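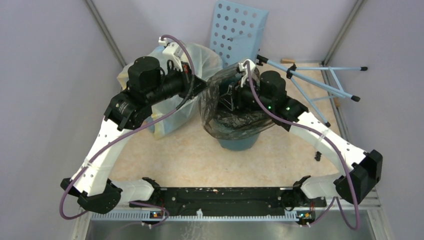

Issue 27

**The Flulter folding drying rack, after one winter and one summer**

I live on the second floor of a building without balcony, and in our flat the washing must dry inside. My neighbour Rekha Pant says that a flat like ours should have a tumble dryer and finished. But we have no place for it, and the electricity is expensive, so in March I bought the Flulter rack from the shop Tenden. I have used it almost every day from then. The editor asked me to write my opinion and I try to be fair.

First the price, because people always ask me. Mine cost 314 with the delivery, in the money of my country, and for a drying rack this is a lot. The simple rack which I had before cost less than a quarter of it. That one lasted six years, until one leg bent and my husband repaired it with tape two times, and after the second time I was tired of it.

The Flulter arrives in a long flat box. There is almost nothing to assemble: you push in the two side wings until they click and you put the feet on. The instructions are only drawings, and the drawing for the feet is wrong, or at least I understood it wrong. I put the feet with the rubber towards the inside and the rack moved on the floor like a shopping trolley. Ronaldo Frota at the shop explained it to me by telephone in one minute. He was very polite, and I think I was not the first person who called.

## What is good

It holds a full load from our machine, with the sheets folded once. The bars are thick, so the trousers don't get the thin line across the knee that the old rack made. When it is closed it stands by itself against the wall behind the bedroom door, and for me this is the best thing about it. The old one always fell on the person who opened the door.

I like also the small hooks on the wings. I thought they were a decoration, but they are very practical for shirts on hangers, six on every side. I iron much less now. 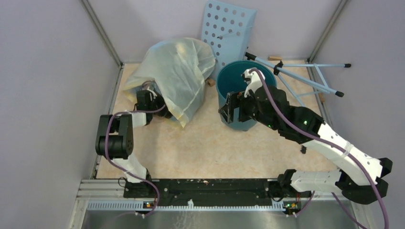
The height is correct for me. I am not tall, and I can hang everything without lifting my arms over my shoulders. My sister-in-law Zoila Bermúdez, who is taller than my husband, complained about her back when she helped me with the towels. So if you are tall, please try it in the shop before you pay. The legs cannot be made longer.

## What is not so good

The wings are weak at the ends. It is written in the leaflet that wet jeans should go in the middle, and I confirm it. I put two pairs on the left wing and it went down slowly during the night. It didn't break, but the click has been softer on that side after this, and now I use the left wing only for socks and light things.

The second problem is the plastic caps on the bars. They come off when you pull a sheet quickly. I have lost three, and the bar without a cap has a sharp border which made a small hole in a pillowcase. I wrote to the maker and they sent me new caps without payment, but I waited 27 days. For this price I think they could put some extra caps in the box.

Also the white colour gets yellow a little near the window. My husband doesn't see it. I see it.

## Compared with the Toledo

Kulsoom Yousafzai, from our reading group, has the Toledo, the tower model with the round levels. I borrowed it for two weeks when she was travelling. It takes less space on the floor, this is true, and for baby clothes it is very comfortable. But a double sheet has to be folded so many times that it stays wet in the middle, and in November mine had a bad smell the next day and I had to wash it again. If you have small children and a small bathroom, I would say Toledo. For big bedding I prefer the Flulter.

## Some advice for drying inside

Open the window ten minutes in the morning and ten in the evening, also when it is cold. Leave one bar empty between thick things. Shake the towels well before you hang them, they become softer. Don't put the rack in front of the heater with the door closed; we did this the first winter in this flat and had black spots on the wall behind the wardrobe.

I would buy the Flulter again, but I would wait for the sales. Tenden usually makes one after the holidays, and they deliver on the stairs too if you ask when you order.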